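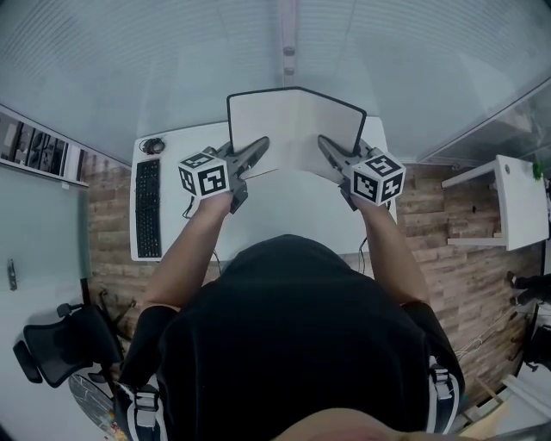 Morotton reckons anyone whose hand-held grippers lose tracking should recalibrate the head camera first, and keep doing it until the trace goes clean. I've done that 2 times now and I don't believe it. We have a pair of grippers with marker cubes on top, one for each hand, and a head camera looking down at the desk. The right one drops out when I turn my wrist in to meet the left, for example when both are on a book. The left is fine. Is recalibrating really the fix, or just what people say?

Posted by silley_bench
3 shares

Divik
Recalibrating won't hurt but I wouldn't expect much from it. If the camera was out, both hands would suffer. Check the cube itself. Ours had worked loose on its mount, only a hair, and every reading was off by a different amount depending on how you held it. Grip the cube and try to twist it. If it moves at all, take it off, clean both faces, refit it and then calibrate, in that order. While you're there, look at the print on the markers. Thumb grease makes them shiny and a shiny marker under a ceiling light is useless.

tapedeck60
had this, new cable fixed it. or maybe it was the restart

Sönmez
A cable won't hide a marker, so I'd leave that one alone unless it is snagging your wrist. Swap hands before you buy anything — put the right gripper in your left hand and repeat the same move. If the fault follows the gripper, Divik is probably right. If it stays on the right side, look at your lighting and at how far you are tipping the cube away from the camera. I log 200 frames per hand each time, and I don't trust anyone's cure without a before and after.

243 views
Share this page

Related
Gripper fingers not closing evenly
Cleaning printed markers without lifting the ink
Head camera slips when I lean forward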